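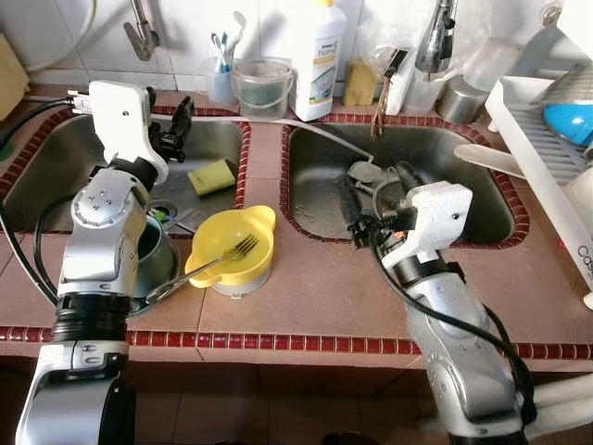
Figura 3. Bancada revestida a cerâmica com duas cubas de aço inoxidável; louça e utensílios de limpeza nas cubas e no divisor central.

3.2 Superfícies de apoio e zonas de transição na lavagem manual

As bancadas foram classificadas segundo o número de cubas e o material do rebordo. O tipo C, ilustrado na Figura 3, reúne duas cubas de aço inoxidável embutidas em ladrilho cerâmico castanho, com remate de peças pequenas e arredondadas em vermelho-escuro. Das 52 cozinhas inventariadas em Dravetstead, 33 pertencem a este tipo.

Nas bancadas do tipo C, o divisor entre cubas tem largura suficiente para receber objetos. Designamos por zona de transição qualquer superfície em que a louça permanece entre duas operações – por exemplo, entre a remoção de resíduos e o enxaguamento. Na Figura 3, o divisor sustenta um recipiente plástico amarelo com duas pegas laterais, semelhante a um escorredor, no qual se apoia um garfo com os dentes voltados para cima. Uma colher metálica encontra-se pousada em diagonal sobre o ladrilho, fora de ambas as cubas. Os dois talheres foram codificados como «em transição», de acordo com o protocolo de Đàm e Khúc.

A posição dos utensílios de limpeza foi codificada em separado. A esponja situa-se no fundo da cuba esquerda, junto ao ralo, cujo filtro metálico retém alguns resíduos; a escova castanha pende junto à parede posterior da cuba direita. Esta repartição repete-se na maioria dos registos do tipo C. Nas bancadas de cuba única (tipo A), esponja e escova partilham quase sempre o mesmo canto.

O conjunto analisado compreende 2216 registos, anotados de forma independente por Trí Đàm e Diệp Khúc com a grelha Covby. As divergências concentraram-se nos objetos pousados no rebordo dianteiro, para os quais a grelha original não previa categoria própria. Em mais de 50 registos, a mesma taça foi atribuída por um anotador à cuba e pelo outro à bancada. Adotou-se como critério o ponto de apoio da base do objeto – a categoria «rebordo» foi acrescentada na segunda ronda de anotação e aplicada retroativamente a todos os tipos de bancada.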